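**For immediate release**

# Gramus pauses Jonier kitchen arm software after late stopping fault, and explains what happens next

Gramus has asked every household and care setting using its Jonier control software to leave their kitchen arm switched off until a corrected version has been installed. The request follows the discovery of a fault which, in certain circumstances, can make the arm slow to obey the stop button. We are sorry for the worry and the plain inconvenience this will cause, particularly to people who rely on the arm for a meal or a bit of washing up, and we would like to set out as fully as we can what we know and what we are still looking into.

Nobody has been reported hurt. We are very glad to be able to write that sentence, though we don't want it to make the matter sound smaller than it is. A stop button has one job, and people are entitled to expect it to do that job at once, every time, whatever else the machine happens to be busy with.

## What the fault is

Jonier is the part of our system that turns a decision into movement. A person chooses a task in the Do app (clear the sink, say, or put away the mugs), Do breaks the task into smaller steps, and Jonier carries the steps out one after another. Between one step and the next there is a brief handover, during which Do passes along the next target and Jonier works out how to get there.

We have found that a stop request arriving during that handover may be placed in the queue behind the new movement, when it ought to jump straight to the front. The arm then begins the new movement before the stop is dealt with. The longest delay we have measured is 800 milliseconds. That may not sound like much when you say it aloud, but it is a long time if your hand is on the edge of the sink and you have just changed your mind about where you want the arm to go.

The fault concerns the ordinary stop button in the Do app and the matching button on the handset. The red mains cut-off fitted beside each arm takes a separate route, removes power directly and does not depend on Jonier at all. We have checked it again, with fresh eyes, and have found nothing wrong with it. It should be used without hesitation if an arm ever moves when it shouldn't.

## How it came to light

The first sign came in February, when a customer wrote to our support desk to say that the arm had "carried on a touch" after she pressed stop. It was a kind and rather apologetic message, and we are sorry to say that our first reply suggested a weak connection between the handset and the arm. That was a reasonable guess, but it was still a guess, and it should have been marked as one and passed on to the safety team. It was closed instead.

Further messages came in over the following weeks, most of them worded differently enough that they were not put side by side. One person called it lag, another said the arm was being stubborn, and one gentleman had simply decided he was pressing the button too softly. By the time the messages were read together there were 14 of them, and the likeness was hard to miss.

Our engineers then set about reproducing the fault in Undutden, the simulated kitchen we use for trying out movements before they go anywhere near a real worktop. Undutden has a stone wall, a marble countertop and a broad sink set into it, and over the years it has become as familiar to some of our staff as their own kitchens at home. 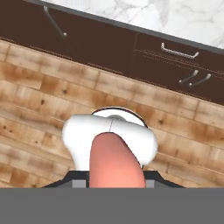 Getting the fault to show itself took a good deal of patience. When a stop was sent in the middle of a movement, the arm halted as it should. When it was sent while the arm was idle, nothing moved, again as it should. Only when the stop landed inside the handover did the order go wrong, and the handover is so short that a person pressing buttons by hand would mostly miss it. The team ended up writing a small script that sent the stop request at slightly different moments, over and over, and left it running overnight. In the morning there were late stops in the log, all of them gathered in the same narrow gap.

Shabani Kariuki, head of product safety at Gramus, led that work and has asked for her account to be given at some length.

"My heart sank when I saw the log, I won't pretend otherwise," she said. "We had tested the stop button a great many times, and we'd been rather proud of how many. But when I went back through the old tests I could see that almost all of them pressed stop in the middle of a nice long movement, where it's easy to see whether the arm has stopped. We were testing the moment that was convenient for us to look at. Our customers press the button whenever they need to, and that's the standard we should have been holding ourselves to from the start.

"I'd also like to thank the people who wrote in, and to say sorry to the lady who wrote in first. She described the fault better in one line than we managed in our first three meetings about it. I've spoken to her since, and she was far nicer to me than she needed to be."

## Why sinks and small items matter here

Some jobs involve more handovers than others. Wiping a clear stretch of worktop is mostly one long movement, with very few gaps between steps. Sorting out a sink is a different sort of job altogether, as the arm has to reach over the edge, come down, settle above one item, close its fingers, lift, and then begin again with whatever is lying next to it. Every one of those steps has a handover on either side.

For that reason much of our retesting has been done over the Undutden sink, with a slice of bread as the thing to be picked up. Bread is a useful item for this purpose. It lies flat, it gives the fingers very little to get hold of, and the arm tends to make several small corrections before it commits itself.

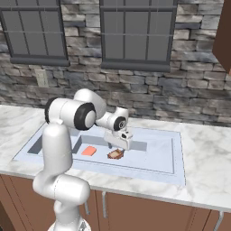
The retesting so far covers 1513 simulated runs using the corrected software, with the stop request timed to fall before, during and after each handover. In all of them the stop was dealt with first. We find that encouraging, and we also know that a simulated kitchen can only tell us so much. It has no crumbs under the rail, no old router in the hallway and no grandchild who has hidden the handset. The same set of tests is now being repeated on real arms at our workshop, and the corrected version will not be sent to anyone's home until those tests have been finished and signed off by people outside the team that wrote the code.

## What customers should do

If you have an arm running Jonier, please do the following:

- Switch the arm off at the red mains cut-off, and leave it off.
- If the arm is holding something, leave the item where it is until the power is off, then support it with one hand before easing the fingers apart.
- Leave the Do app installed. It will tell you when the corrected version is ready for your arm.
- Ring us if being without the arm makes it difficult to eat, drink or take medicines.

That last point matters a great deal to us. We have put aside money for meal deliveries and for extra visits from home helpers, and there are no forms to fill in. You tell us what you need and we will do our best to arrange it the same day. Care settings with several arms will be contacted by their usual account manager, but please don't wait for our call if you would like to speak to somebody sooner.

Customers who pay monthly will not be charged while the arm is off. Anyone who would prefer to send their arm back altogether may do so for a full refund of the current year's payments, and we shan't try to talk you out of it.

## What will change

The corrected software, Jonier 2, gives stop requests a path of their own, so that they no longer share a queue with anything else. Before an arm starts any new movement it will also check whether a stop is waiting. Either change should be enough to cure the fault we have described, and we have chosen to make both.

We are changing how messages are handled as well. From now on any message to the support desk that mentions an arm stopping late, moving unexpectedly or ignoring a button will go to the safety team on the day it arrives, and can only be closed by them. Ms Kariuki's team will read all such messages together once a week. We will publish a fuller report when the workshop tests are complete, including the results that don't flatter us, and a copy will be posted to any customer who would like it on paper.

"People have let this machine into their kitchens, and some of them weren't at all sure about it at first," Ms Kariuki said. "One or two have told me they'd only just got used to it. I'd like them to feel comfortable again, but I don't want to hurry them, and I'd sooner they rang us with a dozen questions than sat at home wondering."

## Notes for editors

Gramus makes software for kitchen arms used in private homes and care settings. Jonier is its movement control software, Do is its task app, and Undutden is its simulated test kitchen.

The fault affects all released versions of Jonier before Jonier 2. Arms that have been switched off at the mains cut-off need no further attention while they wait for the update.

Shabani Kariuki is available for interview, and can explain the stop request fault to both general and technical audiences. Requests should be made through the Gramus press office, which is open from 8am. Customers should please use the support number printed on the underside of their handset, as the press office is unable to look up individual arms.

**Ends**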